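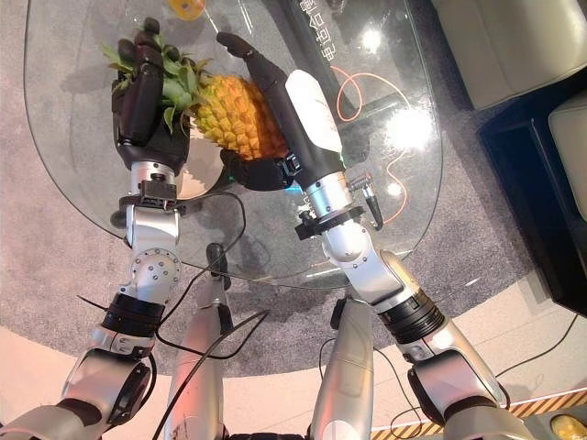 Can It Do the Dishes Yet? A Term Report on Machines and Chores

I picked this topic because of my aunt. She runs the kitchen at a small guesthouse in Girkport, and when I told her I was taking the automation elective she asked me when she could stop peeling things. I said I'd find out. So this is my attempt, and I should admit up front that I came in pretty sure the answer was "any minute now."

My plan was to take a list of normal chores and work out how close a machine is to doing each one without a person hovering. I ended up with 52 chores, which was way too many. Mizanur Gunawardena, who was my partner for the first half of the term (he switched to the drone project after February, no hard feelings), talked me into grouping them. We landed on pick up and carry, wipe and wash, fold and hang, and then a leftover pile we called "fiddly."

Pick up and carry was the group I thought would be boring. You grab a thing, you move it, you let go! But then I started thinking about groceries, and I got a bit obsessed with fruit. Take a pineapple. One end is stiff, spiky leaves, the other is a heavy bumpy lump, and the weight isn't where your eye tells you it is. If you hold it on its side over a table, you probably want one hand around the base of the leaves and the other underneath the fruit. That's two hands with two different jobs, and they have to agree with each other the whole time. If the left one lifts a little more than the right, the whole thing tips. Add a glass tabletop under it and you really don't want to find out what happens when it drops.

I tried it myself at home with a pineapple from Fondberg, the market down the street from my dorm. I did it bare-handed, then in thick ski gloves, then in the gloves with my eyes shut. Bare hands were easy. In gloves I squeezed a lot harder than I needed to. Eyes shut and gloves on, I got it across the counter, but I was slow and I bumped the faucet. I think that's a decent way to feel what it's like to have fingers but not much sense of touch - you make up for it by gripping too hard and going slow.

For the second part I did a chore diary. I asked people in my hall at Holloway to write down every time they picked up something in the kitchen over one weekend, and what it was. 8 people said yes and 3 of them stuck with it. Those 3 logged 181 pickups between them. I was expecting mostly mugs and plates, and sure, there were plenty, but the part that surprised me was how many entries were odd stuff. A wet sponge. Half an onion. A bag of rice with a hole in it, carried with one hand pinching the hole. A stack of bowls with a fork still in the top one. People also wrote little notes I hadn't asked for, like "moved the pan so I could get at the other pan." That last kind might be my favorite, because it isn't even on my chore list. It's a chore you do so you can do the chore.

The shop-floor side went differently. I got to spend a morning at Resthorpe, a packing place that does gift boxes, and they have a machine that puts jars into cartons. It's fast and it didn't seem to get anything wrong while I was standing there. But every jar is the same jar, and it shows up in the same spot facing the same way. The fruit baskets are packed by hand at the next bench over. I asked the shift lead if they'd looked at a machine for those and she laughed and said the pears alone would finish it off.

So where does that leave my four groups? For pick up and carry I wrote "yes, if you know what's coming, and slowly if you don't." Wipe and wash I gave a "partly," mostly on the strength of dishwashers, which feels like cheating - somebody still has to load them. Fold and hang got a "not really." I left fiddly blank because I kept changing my mind about what was in it.

Things I'd do differently: fewer chores, more diaries, and I'd ask people to write down which hand they used, or if they used both. I went back through the 181 and for most of them I can't tell, and that bugs me now, because the two-handed ones are what I'd want to look at next. I'd also weigh the pineapple. I ate it before I thought of that.

My aunt read a draft of this and wants it noted that she is still peeling.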